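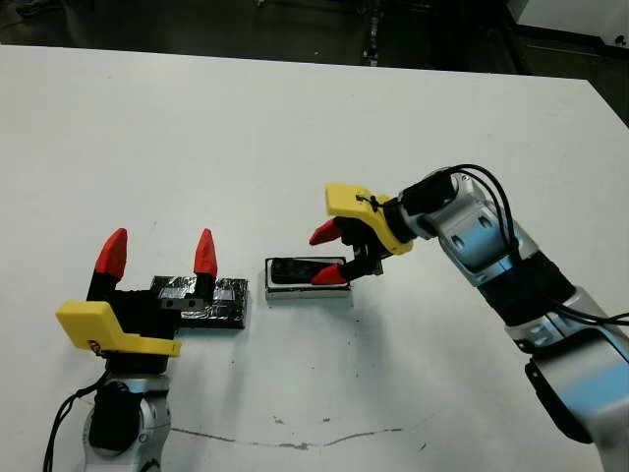 Chapter 5
Fixed Costs and Variable Costs

In this chapter you will learn:
how to divide the costs of a firm into fixed and variable
why the cost of one piece changes when the output changes
what is meant by the short run and the long run
why some costs do not fit well in either group

Key words: output, fixed cost, variable cost, total cost, average cost, short run, long run, capacity

5.1 Why a firm must know its costs

In Chapter 4 we looked at the firm from the side of its customers. We asked how many pieces they would buy at each price, and we left aside the question of what it costs to make these pieces. Now we turn to this second side.

A firm can sell many goods and still lose money. This is sometimes surprising for students, but it is quite usual in practice. The owner sees that the orders are coming in and the workshop is busy, and he believes that all is well. At the end of the year the accounts show a loss. In most of such cases the price was fixed without a clear idea of the costs, or the costs were known only as one large sum and it was not known how they would move if the output went up or down.

Through this chapter we shall follow one firm. Pietrzak is a maker of kitchen stools in the town of Todcombe. It rents a workshop on the edge of the town, buys wood from a sawmill in Mukby and sells the finished stools to furniture shops. The firm makes one model only, which keeps our calculations simple. Firms with many products are treated in Chapter 7.

5.2 Costs that stay the same

Each month Pietrzak pays £4000 for the rent of the workshop, the insurance and the salary of the office clerk. These payments must be made if the firm produces many stools, few stools or none at all. In February the sawmill was closed by floods and for two weeks no wood was delivered. The rent for February was the same as the rent for January.

We call such costs fixed costs. The word "fixed" can mislead. It does not mean that the cost can never change, as the landlord may raise the rent next year. It means only that the cost does not change with the output.

5.3 Costs that move with the output

For each stool the firm needs wood, screws, glue and varnish, and it pays the workers by the piece. Together this comes to £16 for one stool. If the firm makes one more stool, it must spend £16 more. If it makes one less, it saves £16. These are the variable costs.

Please note that the variable cost of one stool remains the same in our example, while the variable cost of the whole month grows with every stool. Students often mix up these two. When you read the word "variable", ask yourself first if the text speaks of one piece or of the whole output.

5.4 Total cost and average cost

Total cost is the sum of fixed cost and variable cost. In a month when Pietrzak makes 200 stools, the calculation is as follows:

Fixed cost: £4000
Variable cost: 200 × £16 = £3200
Total cost: £7200
Average cost of one stool: £7200 ÷ 200 = £36

Let us suppose now that a large shop in Wutov wishes to buy stools as well, and the output rises. The rent is then divided among more stools, and each of them carries a smaller part of it. The average cost falls, although wood and glue are not cheaper than before.

This fall does not continue without end. The workshop in Todcombe has room for an output of 900 stools in a month, and this is its capacity. To make more, the firm would have to rent a second building, and its fixed costs would jump to a new level.

5.5 The short run and the long run

The period in which the firm cannot change its building is called the short run. In the long run it can move, build, or give up the workshop altogether, so that in the long run all costs are variable. How long this takes depends on the trade. A market trader can give up his stall at the end of the month. A steelworks may need many years before it can change its size.

Between the two groups there are also mixed costs, for instance electricity, where one part of the bill is a standing charge and the other part depends on use. We shall see in section 5.6 how to separate these parts with the help of a simple graph.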